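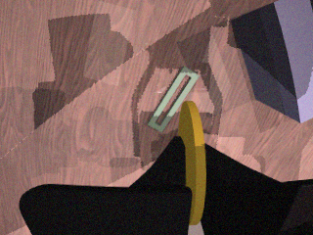
**Luik** is a software framework for simulating, planning and controlling robotic manipulation tasks, with an emphasis on the handling of small rigid parts on a flat work surface. It was developed at the Cedelstead laboratory by a group led by Gaurav Bisht and Kusum Bajpai. The framework combines a physics simulator, a rendering component, a perception pipeline and a motion planner behind a single scripting interface. It is used chiefly for generating training and evaluation episodes in simulation, and for replaying the resulting policies against recorded or live sensor data.

The name is taken from the Dutch word for a hatch or shutter. In the earliest version of the code it referred only to the module that passed rendered frames from the simulator to the controller.

## History

Work on Luik began as an extension of Kinard, an earlier motion planning library maintained at the same laboratory. Kinard planned collision-free paths for a single arm but had no model of contact, and its users were expected to supply object poses from an external source. Sushil Vashisht wrote a contact layer for the library, and this was later separated into its own repository together with a renderer written by Tadhg Brophy.

The combined package was released under its present name on 28 May 2018. Kinard remained available as a stand-alone library and continues to supply the path planning back end. The scripting interface was rewritten for version 2, which also removed support for the original scene description format. Conversion of older scene files is handled by a separate utility, and files that used nested coordinate frames must be corrected by hand.

## Architecture

Luik is organized as a set of processes that exchange time-stamped messages. The simulator is the only component permitted to advance the clock. Perception, planning and control run as clients, and each may be replaced by an external program that honours the same message definitions.

### Simulation

The simulator represents objects as convex pieces joined into rigid bodies. Slotted plates, rings and other parts with openings are decomposed before an episode starts, and the decomposition is cached with the scene. Contact is resolved at a fixed internal step, while the controller is called at a lower rate set by the user.

Gripper fingers are modelled with a compliant outer layer. Friction values for this layer are drawn at the beginning of each episode and remain constant until it ends. Earlier releases redrew them at every contact, a behaviour that produced implausible slipping during long grasps and was withdrawn.

### Rendering

Camera views are produced by a path-tracing renderer with a user-defined sample budget. At low budgets the output contains visible speckle. The developers recommend retaining a portion of such frames in training sets, on the grounds that a denoised image suppresses fine texture along with the noise. Denoising is available as an option and is disabled by default.

Lights, surface textures and object colours are randomized independently of the physical state. Several lights may be active at once, so that a single part casts multiple overlapping shadows on the work surface. The camera may be fixed to the cell or attached to the wrist of the arm. In the wrist-mounted configuration, the fingers commonly occupy the lower portion of the view and conceal part of the object nearest to them.

### Perception

The perception pipeline estimates the pose of each known part from one or more views. It operates in two stages. A segmentation network first proposes a mask for every visible part, after which a fitting stage aligns the stored geometry with the mask boundary and, where available, with depth.

Objects lying partly outside the camera's field of view are retained as hypotheses. They are excluded from grasp planning, but the planner treats their estimated volume as an obstacle. The same treatment applies to thin parts viewed nearly edge-on, for which the fitting stage may return more than one acceptable orientation. The competing poses are kept until a later view permits one of them to be discarded.

Shadow boundaries are a recognized source of error. A crisp shadow edge falling across a uniformly coloured part can be interpreted as the end of that part, causing its length to be underestimated. Ebere Dauda introduced an auxiliary training signal in which the network predicts the unlit surface colour at each pixel. This signal is used only during training and adds no cost at run time.

### Planning and control

Grasp candidates are generated from the part geometry and ranked by reachability, clearance and expected stability. The highest-ranked candidate is passed to Kinard, which returns a joint-space path or a failure code. If no candidate can be reached, the planner may propose a push intended to move the part into a more favourable position.

Execution is governed by an impedance controller. The transition from free motion to contact is triggered by measured force, and the threshold is a property of the task file. A watchdog process halts the arm when messages from the perception pipeline are delayed beyond a configured limit. In simulation, the same event pauses the clock and writes a diagnostic record.

## Evaluation

The framework is distributed with the Litley task set, a collection of 27 tabletop tasks covering picking, sorting, insertion and reorientation. Each task is defined by a scene template, a success condition and a time limit. The standard protocol calls for 200 episodes per task, with random seeds published alongside the task files so that results from different sites can be compared.

Success conditions are evaluated from the simulator state and never from rendered images. Episodes terminated by the watchdog are recorded as failures. Reports are expected to state the sample budget of the renderer, as this setting has a measurable effect on segmentation.

## Tooling

Luik includes a command-line program for launching batches of episodes, a log viewer and a scene editor. The log viewer aligns camera frames with joint positions, contact forces and planner decisions on a common timeline. Individual episodes can be resumed from any stored checkpoint, a feature used principally for examining failed grasps.

The regression suite comprises 207 tests. Tests involving the renderer compare images by statistical tolerance, as exact pixel values differ between graphics drivers.

## Limitations

Deformable and articulated objects are not supported. Transparent materials can be rendered, but the perception pipeline has no means of fitting them reliably. The contact model assumes that parts do not wear or chip, and tight-clearance insertion remains sensitive to the chosen internal step.

Documentation of the message definitions is incomplete for the control interface, and users replacing the impedance controller are referred to the source code.

## See also

- Kinard (motion planning library)
- Litley task set
- Domain randomization
- Pose estimation
- Impedance control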